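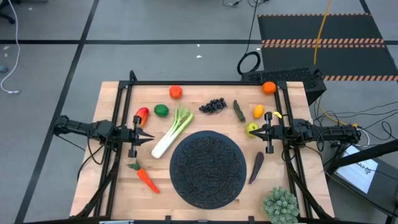
Figure 5. The two-arm station used in the public demonstration, with toy produce and basket.

4.2 The open day

The trials reported in Section 4.1 were run with the door shut and only the authors present. In June the same station was put in front of the public for the annual open day at the Jaltitz building, and this section covers what happened there. We include it partly because the success rates differ from those in the laboratory, and partly because one reviewer of an earlier draft asked whether the system had ever met a stranger. It has now met quite a few.

The task was the one visitors were most likely to understand without a poster: put the groceries in the basket. Two arms, mounted on opposite sides of the table, share a set of toy fruit and vegetables and a black woven basket (Figure 5). A visitor chose an item by saying its name into a microphone, the Hota planner assigned it to the left or right arm, and the arm picked it up and released it over the basket. Assignment used the reach cost defined in Section 3, with no changes for the occasion. The controller was Karik, at the speed limit set by the university's safety office, a limit which several children described as boring.

Over the day the system logged 321 spoken requests. We discarded those in which the visitor asked for something not on the table, a category that began with pizza and went downhill from there. For each remaining request we recorded the item, the arm assigned, whether the grasp held, and whether the item ended up in the basket. Anneliese Kasten kept the log by hand as a check on the automatic one. The two disagree in five places, and in all five we have sided with Kasten.

4.2.1 Differences from laboratory conditions

The laboratory protocol has the items set out from a printed layout. At the open day, layout was delegated to whoever was standing closest. Adults tended to space things evenly, as though laying a table for guests, and left generous clearance around the basket. Children built piles. We had planned to reset the table between groups and gave this up before morning tea, so the later requests start from arrangements that no sensible experimenter would have designed. We consider this the most useful property of the data.

Naming was the second difference. Our vocabulary held one name per object, chosen by the first author, who had assumed that a vegetable is called what it is called. Visitors asked for the capsicum, the bell pepper, the pepper, the red one and, in one case, "the one that looks a bit crook". The eggplant was also an aubergine. The carrot alone was called a carrot by everybody. A synonym list was typed in over lunch, and requests from before and after that edit are reported separately in Table 6.

The orange and the orange-coloured tomato deserve a paragraph of their own. In the laboratory the classifier separates them well. At the open day a visitor asking for the orange would sometimes be given the tomato and, more awkwardly, would sometimes agree that this was correct. We scored such trials against the object named, whatever the visitor's opinion. Grażyna Ostrowski has argued that a robot which makes the same mistake as its user has in some sense succeeded. The remaining authors have noted the argument and left the scores alone.

4.2.2 Observed failures

Long items were the main source of dropped grasps. The celery and the eggplant can each be held securely near the middle, but a pile seldom leaves the middle free, and the planner was content to take either by one end. An item held this way swings during transport. Released over the basket, it may land across the rim, where it stays for a moment and then makes up its own mind. We counted an item as placed only if it was inside the basket when the arm had returned to its rest pose. Under a gentler rule the celery would look much better, and so would we.

Round items failed in a different way. When the first closure of the fingers was off-centre, the lime and the apple rolled, and the arm then replanned to the new position with a patience that the audience found very funny. The retry limit had been set to 1000 during debugging and not restored. One lime was therefore pursued across a good part of the table before an author reached for the stop button. The limit is now five.

Conflicts between the arms were rare, as the planner moves only one arm through the shared region at a time. Visitors read the waiting arm as polite. Several asked whether the two were friends. We did not have a prepared answer and gave, between us, four incompatible ones.

4.2.3 Effect of an audience

The original plan was to compare open-day results with a simulated set of 3303 requests generated by the Oddsson sampler, which draws item and layout at random from the laboratory distribution. The comparison is given in Table 7 and should be read with care. The sampler never asks for the same item six times in a row to see whether the robot will get annoyed. It also never asks for an item that is already in the basket, which visitors did often and with evident purpose. The system has no response to this request apart from silence, and silence was widely taken for sulking.

We also note an effect on the operators. With people watching, the authors pressed the stop button earlier than the protocol requires, and on two occasions nudged an item to a more convenient spot while explaining something to a parent. Both trials are marked in the log in Kasten's handwriting, underlined, and are excluded here.

The practical changes that followed were small. The vocabulary now accepts several names per item, the grasp planner carries a penalty for holding long items by the end, and a request for something already in the basket gets a spoken reply. The wording of that reply took longer to settle than the other two changes combined. Results with all three in place are given in Section 4.3, where the door is once again shut.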